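About Ustitz

Ustitz is a small company that prepares and maintains table-handling automation for workplace kitchens and canteens. We started in one rented room with four people and two workbenches. Today we are 29 colleagues, and our workshop is in the old Brarkano building, on the side with the large windows. Please use the yard entrance, the street door is kept for deliveries.

What we do

In a canteen, a big part of the day is spent on moving the same things. A plate goes to a tray, a bowl goes to a shelf, a spoon goes back to its place. The people who do this work know it very well, and their wrists and shoulders know it also. Our customers ask us to take over some part of this handling with robot arms, and to help their staff get used to the new way of working.

We do not build the arms ourselves. We plan the station, choose the trays and the dishes together with the customer, teach the arms the tasks, and stay with the team during the first weeks. Our planning software is called Ivau. It keeps the list of tasks for each station and shows which tasks go well, which need a person nearby, and which are better left to hands for now. That last list is often the longest one at the beginning, and we show it to the customer in full.

How we work

Every task is first practiced in our own workshop. We use normal dishes and normal utensils, in different colors and shapes, and we practice in daylight as well as under the ceiling lights. A shiny tray at noon is a different thing for a camera than the same tray at five in the afternoon. We learned this at our first customer, Ķēniņš, where the dish return stands directly beside a glass wall. We had to repeat much of the teaching there, and the staff were very patient with us.

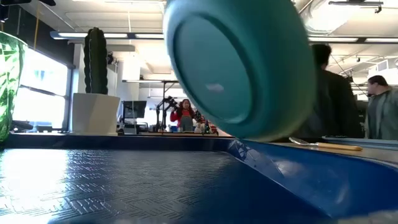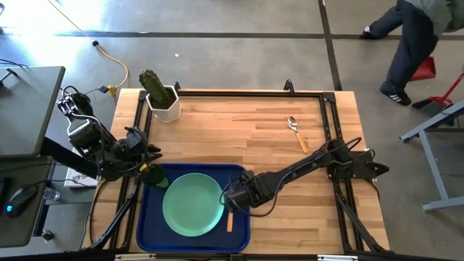 Practice with trays and tableware at our workshop.

For one task we collect many repetitions, and the number depends on how difficult the object is. Placing a plate on a tray was ready after 326 accepted runs. A spoon on a flat table needed much longer, and we still improve it. When a run is not good, the person at the station marks it in Ivau and writes one short line about the reason. These short lines are very useful to us - more useful than most of our measurements, some colleagues would say.

What changes for the people

This is the question we hear first in every kitchen, usually before we have opened our bags. We try to answer it with what we have seen, and we do not promise what we have not seen.

At Ķēniņš the dish return had a fixed place for one person on each shift. This person now looks after the station, sets out the trays, stops the arms when something lies in a wrong way, and helps at the serving counter in the quieter hours. The work has less lifting and more walking. Some of the staff liked the change from the first week. Others told us that they missed the rhythm of the old job, and that watching a machine makes them more tired than doing the work. We took this seriously. The shifts at the station are now limited to 50 minutes, then somebody else takes over.

Before we sign a contract, we ask the customer to tell us in writing what will happen with the hours that become free. If the answer is only that there will be fewer people, we usually do not take the project. We have lost some orders because of this rule and we keep it anyway.

Training is part of every project. All kitchen staff learn how to stop the station, how to clear it and how to start it again. Those who want to go further can spend time in our workshop and learn to teach new tasks. Several of our present colleagues came to us in this way from kitchen work, and they notice things that engineers do not see, for example that a bowl is put down differently when the next person is in a hurry.

Our workshop

The room is open, and the engineers, the station operators and the office share it. We wear aprons or work clothes as we like. Lunch is at half past twelve and guests are welcome to join, if they tell us in the morning.

Visits and jobs

Each November we open the workshop to neighbors, schools and people from other kitchens. You may sit at a station and try a task yourself. For the rest of the year, please write to us first, so that somebody has time for you.

We are looking for station operators, full time or part time. Experience with robots is not necessary. Experience in a busy kitchen is a big advantage. Please send a short letter in your own words and tell us which hours you can work.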